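Runoff rules in Horklow – does my vote from round one carry over??
Posted May 15, 2023 by drarkov_mum

Trying to get my head around the council president election here in Horklow. Moved from Drarkov in January so first time voting here. Round one had four people on the ballot, now they say there's a second round becuase no one got over half. Do I have to go again or does my first vote still count if my candidate is in the top two? Also my polling place was the Penrose school and the new card says Trundudano hall. Which one is right.

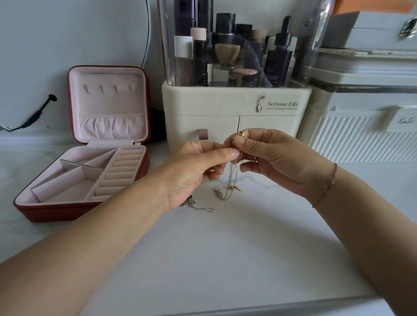
Also can I still register my son, he turned 18 between the rounds. Called the elections office twice, on hold both times, gave up.

penrose_pete
You have to vote again. Round one is done, nothing carries over. Go where the new card says. My station moved too, 115 to 104 – same street, different building.

tallyclerk57
Yes, fresh ballot, two names. Worked the tables last time so a few things.

Bring photo ID, the card by itself won't do. Your son is only on the list if he was 18 by the first round, that's how the rule reads in Horklow. Ask the office in writing to be sure, they do answer email. 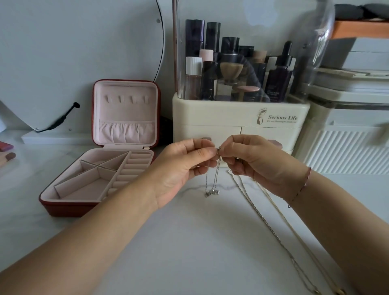 The final count is slower than people expect. Two of us at each table, every ballot opened flat and read out, then bundled. The folded ones stick together and you have to pick them apart like a knotted necklace chain, fingertips only, no yanking. We had 400 at my table and were there past midnight. So don't panic if theres no result on the night.

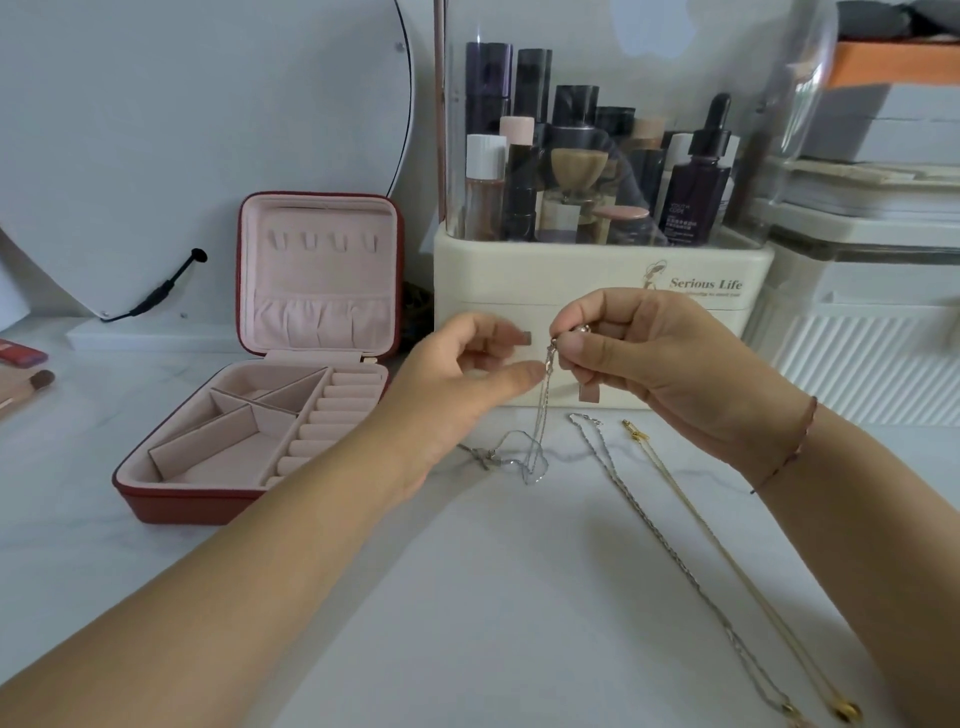 Two hands on a tangled silver chain, two more necklaces laid out to the right.

Recounts only if the gap is under 57 votes, and the candidate has to ask for it.

Related
Lost my polling card, Drarkov
Can I vote by mail from Trundudano?
Who can be an observer at the count
Horklow council – how many seats this year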